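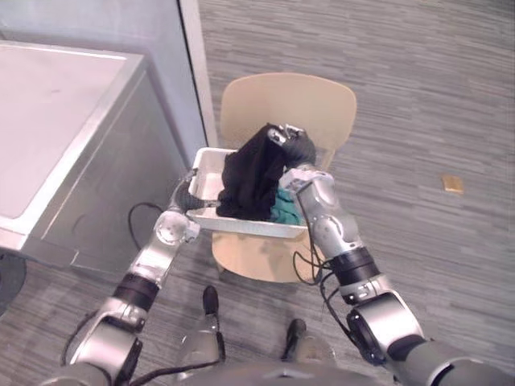
Nov 12, 2020

Pullum Playhouse, lighting and sound. Cue work for the winter show, second pass.

Focus call started with the front-of-house position. Channels 1 through 12 hold level. Channel 7 flickers below 15 percent and is steady above that. Swapped the lamp, same result. Moved the fixture to the spare dimmer and the flicker went away, so the fault is in the dimmer module or its connector. Left it on the spare and repatched. The old slot is taped over and marked.

Act 1 rebuilt from the August cue list. The living room look was too flat with the new wall color, which takes more light than the old muslin did. Pulled the front wash down and brought the sides up until the doorway read. The practical on the desk now leads the fade by two seconds. Before, they went together and the lamp seemed to switch itself off.

Storm sequence: thunder file retimed. The tail ran 1100 ms past the blackout and covered the first line of the next scene. Trimmed it and added a short fade. The old file is still in the archive folder under its original name. Do not load that one.

Speaker check with pink noise at the mixing position. There is a bump at 328 Hz in the house left seats under the balcony, less on the right. Cut 3 dB, fairly narrow, on the left balcony feed only. Voices are clearer in the back rows. The door chime lost some body but is acceptable.

The Urkavitz hazer needs a long warm-up, then gives a thicker output than wanted at the lowest fan setting. Tried it on a duty cycle, on for 40 seconds and off for two minutes. The beam edges in the attic scene show without the haze drifting over the first row. Air handling was off for this test. Repeat with it on -- the return grille is upstage right and will probably pull everything that way.

Peeters hoist: limit switch set. The drop stops level with the masking at the low end. High end not checked, as the border was still tied off. No one flies anything on that line until it is.

Volon control software is at build 3738 on both machines. The backup did not follow the main through cue 61, then caught up at 62. Looked through the log and found a network timeout, no other errors. Changed the cable at the backup. Ran the sequence twice more without a miss, but that is not enough runs to call it fixed.

Open items:
Dimmer module for channel 7, bench test
Hazer with air handling on
High limit on the hoist
Follow-spot pickup in Act 2, still late by a beat -- may be the cue placement, check against the script
Save the show file to the second drive before the next cue session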